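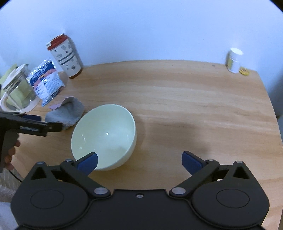

Landry Robotics Club update

The tidy-up project is now in its second stage. Members have been meeting in pairs at the kitchen table in the Surnden Street rooms, recording themselves doing short household jobs with the hand-held grippers. The recordings will be used to train the club's small arm, which we hope to enter in the household tasks section at Mornovia next June.

As of 27 September 2020 we have 2,687 recordings on the club drive. The goal for the first stage was 2,000, so we are ahead of where we planned to be. About 300 of these will probably be thrown out when we check them. The most common faults are a hand passing in front of the lens for too long, and the operator stopping halfway to talk to their partner. Please finish the job first and talk afterwards.

The current job is clearing things into or away from a large bowl. Each pair is using everyday items: a cloth, a tumbler with a lid, a pitcher, a plastic packet, a small bottle. Move everything to a new spot before each recording. In the first week many pairs left the bowl in the same place all evening, and the test model learned to reach for that spot whether the bowl was there or not. The newer recordings are much more varied and the difference showed up in the last test.

Some notes for anyone booked in over the coming fortnight:

Open the jaws fully before you start and again before you finish. The software uses the two wide-open positions to line up the start and end of each recording.

Go slower with the cloth than you think you need to. Fast grabs are hard for the arm to copy, and its motors are weaker than your wrist.

Glossy bowls pick up glare from the ceiling light. A little is fine and we want some of it in the data. If the whole inside of the bowl is washed out, turn off the light nearest the window.

Keep cables off the part of the table you are working on. Two recordings were lost when a plug was pulled out by an elbow.

Write the job name and your pair number in the logbook every time. Several sets from the second week have no pair number, and if you think they are yours, please check the list pinned beside the door.

The programming group is still working on the training code and could use more help, especially from members who have done the Python course. No experience with robots is needed. The group meets after the main session and usually finishes by nine.

Grippers must be back in their cases at the end of each booking, with the batteries on charge.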